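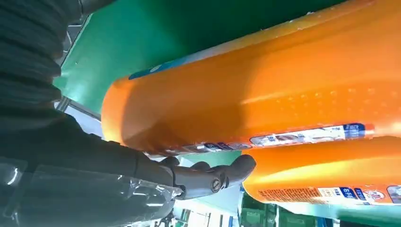 Speaker notes - Stocking the laundry aisle
Iresha Howlader, Friday session, Dolwood store training

Slide 1. Introduce self and Malsha Paul, who runs the aisle at Ladik. 22 minutes, questions at the end.

Slide 2. Large detergent bottles. Heavy, rounded, glossy plastic. Most of the weight is liquid and it moves when the bottle tilts. Lift with one hand under the base. Do not pull by the cap.

Slide 3. Facing. Label to the front, handles all pointing the same way. A bottle lying on its side counts as not faced, even if the label can be read. Stand it up before adding stock behind it.

Slide 4. Leaks. Check the cap and the shelf under it. If the shelf is slick, clear the whole bay, wipe, dry, refill. A leaking bottle goes in a tray - never back in the carton.

Slide 5. Shelf height. Large sizes on the bottom two shelves. At Kondby we moved them down in February and damaged bottles went from 11 a month to seven. One store only, so do not oversell this. Malsha has the Ladik numbers if asked.

Slide 6. Rotation. Older date codes forward. Codes are usually on the back or near the base. Pause here and pass the sample bottles down the rows.

Slide 7. Price strips. Check the size on the strip against the size on the bottle - the two large sizes get swapped often.

Handout: around 100 copies, on the table by the door. Collect sample bottles before the break.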